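Ticket 696: Server won't POST after memory top-up
Opened by: Nuanchan Wannasri
Opened: January 23, 2020
Site: Vatham, ground floor rack
Status: Open, with vendor
Priority: Normal (was High, see below)

Original report

The file server at Vatham went down for its memory upgrade and didn't come back. Fans spin up, drop, spin up again. No video, no beep, nothing on the management port. The modules came from Felusier, who sold them to us as tested and matched. Before the upgrade the box had been up without complaint, apart from the clock, which I'll get to.

I rang Allmont, who hold the support contract. Their first answer was a dead board. I'm not ready to accept that. A dead board is what you say when you'd like to ship a board.

Note 1 (N.W.)

Things Allmont asked me to try by phone, and what came of them:

Reseat power leads. Done, no change.
Clear the CMOS. Done, no change, as I said it would be.
Try another outlet. Done, under protest. The machine beside it runs off the same PDU and is perfectly happy.
Update the firmware. I asked how one updates firmware on a server that doesn't POST. They're getting back to me.

Note 2 (Allmont support desk)

Thank you for your patience. Based on the symptoms, our recommendation is mainboard replacement. Quote attached, $800 plus freight. Please confirm and we will book the swap.

Note 3 (N.W.)

Not confirmed. Nobody from your end has looked at the thing. The symptom you've been given is "cycles and won't POST after memory was touched", and the first suspect for that is the memory. The second is the seating of the memory. The board is a fair way down the list. I'd like it shown to be faulty before we pay for another one.

I also note the quote doesn't say what happens to the $800 if the new board does the same thing.

Note 4 (N.W.)

Stripped it to the minimum this morning. All the new Felusier modules are out and bagged, and one of the originals is back in. Same behaviour: up, down, up. So either the original module is bad as well, or that slot is, or it isn't memory. I'll concede the third one is looking likelier than it did yesterday.

Swapped the single module for another original. Same again. Tried it in a slot on the opposite bank, which the manual says isn't supported on its own, so I don't read anything into that failing too.

Note 5 (Allmont support desk)

Hi Nuanchan, this would be consistent with a mainboard fault. Shall we proceed?

Note 6 (N.W.)

It would be consistent with a CPU fault as well, or a socket fault, or the supply sagging under load. You've picked the expensive one again. Has anyone at Allmont ruled out the processor? If so, how, from there?

I'm pulling the CPU next. I'll want a decent light on the pins before anybody tells me what colour the invoice is going to be.
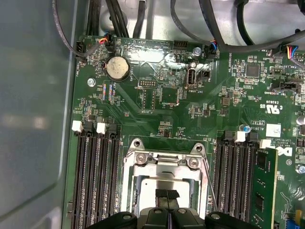 What I'm after is a bent or dirty pin. The manual for this board describes a processor seated slightly off producing exactly this kind of power cycling, and the heat sink on this model clamps down hard enough to tip things if the screws go in unevenly. The heat sink wasn't meant to come off for a memory job. The work order doesn't say whether it did.

There's also a whitish, shiny patch on the upper middle of the board. It could be residue, or it could be glare off the solder mask. I'm not calling it a leak or a burn until it's been wiped with isopropyl and looked at from another angle, and I'd ask Allmont to show the same restraint, as I can already see it turning up in the next email as "evidence of contamination".

Note 7 (Allmont support desk)

Thanks for the update. Residue on the mainboard may affect warranty coverage. Please advise.

Note 8 (N.W.)

There it is.

Please read note 6 again. I said I don't know what it is. Kindly don't put "residue" in the fault summary on my behalf.

Note 9 (N.W.)

On the clock. The log from before the outage has the system time slipping back after each planned shutdown, and Amini's monitoring flagged it twice last March. Allmont closed both alerts as "cosmetic". The coin cell costs a few dollars and I'm replacing it while the lid is off. I don't believe a flat cell explains the cycling. I mention it so that if the server comes good after I've changed the cell and reseated the CPU together, nobody writes it up as a battery fault and closes the ticket. I'll do them one at a time, with a boot attempt between.

Order of work:

1. Magnifier over the socket pins, all four corners and the centre.
2. Wipe the shiny patch, dry it, look again.
3. New coin cell, then a boot attempt with the CPU and memory exactly as they were.
4. Reseat the CPU, fresh paste, heat sink screws turned in a cross pattern a little at a time. Boot with a single original module.
5. If it still cycles, borrow the supply from the spare chassis.
6. If it cycles on the borrowed supply, I'll talk about a board.

Users have been moved to the backup share, which is slow but works, so I've dropped the priority to Normal. There are 42 people on it and so far 30 of them have told me it's slow.

Note 10 (Allmont support desk)

Understood. We will hold the replacement quote pending your results. Please note pricing is subject to change.

Note 11 (N.W.)

Noted. I'd still like a written answer on two points before the hold runs out: whether the heat sink was removed during the memory job, and whether the $800 comes back to us if a new board doesn't cure it. Felusier have been sent the module serials and asked for the test sheets they say they have. No reply from them yet.

Ticket stays open.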